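Contrôle sécurité des locaux – Ludothèque Chevalier
Fiche de visite avec observations

Date de la visite : 28 septembre 2020
Établi par : Imelda Ocampo
Présents : Sinan Kozan (bâtiment), Pacita Barredo (accueil et prêt)
Surface contrôlée : 277 m², rez-de-chaussée et réserve
Inventaire déclaré : 1 539 références en prêt

Cotation : C = conforme, NC = non conforme, AS = à surveiller, SO = sans objet.

1. Accès et circulations

1.1 Porte d'entrée, ouverture vers l'extérieur : C
1.2 Ferme-porte : AS. La porte claque en fin de course. Réglage à reprendre, le bras a déjà été resserré au printemps.
1.3 Anti-pince-doigts sur les portes intérieures : NC. Manquant côté charnières sur la porte des sanitaires enfants. Présent partout ailleurs.
1.4 Largeur de passage entre les rayonnages : C
1.5 Tapis d'entrée : AS. Un coin se relève. Sinan Kozan propose un cadre encastré, devis à demander. En attendant, adhésif double face.
1.6 Rampe extérieure, main courante : C. Un peu de rouille au pied du dernier montant, sans jeu.

2. Incendie et évacuation

2.1 Extincteurs, date de vérification : C
2.2 Extincteurs, accessibilité : NC. Celui de la réserve est derrière les cartons de la livraison Omlow. Déplacés pendant la visite. Le point reste coté NC parce qu'il figurait déjà sur la fiche précédente.
2.3 Blocs d'éclairage de sécurité : NC pour 2 blocs, couloir et sortie arrière. Le voyant reste éteint au test. Les autres fonctionnent.
2.4 Plan d'évacuation affiché : AS. Il indique encore l'ancien bureau, devenu coin lecture.
2.5 Issue arrière dégagée : C
2.6 Exercice d'évacuation : à programmer en novembre, un jour d'accueil de classe. Pacita Barredo prévient l'école.
2.7 Registre de sécurité : C. Tenu à jour, dernière page signée.

3. Électricité et chauffage

3.1 Tableau fermé à clé : C
3.2 Prises à obturateurs dans les zones enfants : C
3.3 Multiprises : NC. Deux multiprises branchées l'une sur l'autre sous le comptoir de prêt. À remplacer par un bloc unique fixé au mur.
3.4 Cache-radiateurs : C dans la grande salle. AS dans le coin lecture, une vis manque en partie basse.
3.5 Convecteur d'appoint de la réserve : retiré, à ne pas remettre en service. L'étiquette signalétique est illisible.

4. Mobilier

4.1 Fixation murale des étagères hautes : C, sauf le dernier module à gauche de la fenêtre. Équerre posée mais non chevillée. Ne rien ranger au-dessus du deuxième niveau jusqu'à la reprise.
4.2 Angles des tables basses : AS. Plusieurs protections décollées, stock disponible dans le bureau.
4.3 Chaises enfants, stabilité : C
4.4 Barrière du coin tout-petits : C. Loquet essayé plusieurs fois.
4.5 Banc coffre : NC. Couvercle sans compas de retenue. Condamné avec une sangle le jour même.

5. Jeux et jouets

5.1 Marquage CE et âge conseillé sur l'emballage ou la fiche de prêt : AS. Les jeux donnés avant l'ouverture du fichier informatique n'ont pas toujours de fiche. Genalyn Baluyot en reprend une partie chaque semaine.
5.2 Petits éléments dans la zone des moins de trois ans : C. Contrôle au gabarit sur un bac pris au hasard.
5.3 Dînette et aliments factices : AS, voir le commentaire.

La dînette est la partie du fonds la plus manipulée et celle qui s'abîme le plus vite. Vérifier que les feuilles et les queues tiennent bien, que la peinture ne s'écaille pas et qu'aucun morceau ne peut être détaché à la main. Toute pièce fendue sort du prêt le jour même, sans essai de recollage. 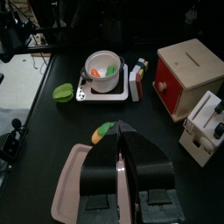
Point 5.3 : épi de maïs factice, grains jaunes et feuille verte.

Le nettoyage se fait à l'eau savonneuse, avec séchage complet avant remise en bac. Les lots en tissu passent en machine. Le produit Rornelon utilisé jusqu'ici pour les surfaces n'est pas à employer sur les jouets portés à la bouche ; Honeylyn Tolentino doit corriger la consigne affichée au-dessus de l'évier.

5.4 Porteurs et tricycles : NC pour un tricycle, pédale gauche desserrée. Mis de côté, étiquette rouge.
5.5 Jouets à piles, compartiment vissé : C
5.6 Ficelles et cordons : C. Les deux jouets à tirer ont été raccourcis.
5.7 Jeux en bois, échardes : AS. Poncer le bord du grand labyrinthe.

6. Hygiène et premiers secours

6.1 Trousse de secours : NC. Compresses périmées, pas de couverture de survie. Liste de réassort remise à Pacita Barredo.
6.2 Gel hydroalcoolique à l'entrée, hors de portée des enfants : C
6.3 Produits d'entretien sous clé : C
6.4 Mise en quarantaine des retours : C. Les bacs sont datés. L'étagère dédiée est pleine le mercredi soir, en prévoir une seconde.
6.5 Température de l'eau aux lavabos enfants : C
6.6 Aération : AS. La fenêtre oscillante du fond ne s'ouvre plus qu'en position basse.

7. Extérieur

7.1 Portillon : C
7.2 Sol souple sous la structure : AS. Joint ouvert côté haie.
7.3 Local poubelles fermé : C
7.4 Bac à sable : SO, bâché depuis la rentrée.

Suites à donner

Sans délai : trousse de secours, multiprises du comptoir, équerre du module près de la fenêtre. Responsable : Sinan Kozan, sauf la trousse.
Avant l'exercice d'évacuation : blocs de secours, plan affiché, anti-pince-doigts. Drurko a été appelé pour les blocs et doit confirmer son passage.
Sur le prochain budget : cadre du tapis d'entrée, reprise du sol souple, seconde étagère de quarantaine.

Le banc coffre reste sanglé tant que le compas n'est pas posé. Si la pièce n'est plus fabriquée, retirer le couvercle et garder le coffre ouvert.

Copie de la fiche au classeur sécurité et au bureau. Les points cotés NC sont revus à la prochaine visite, même s'ils ont été réglés entre-temps.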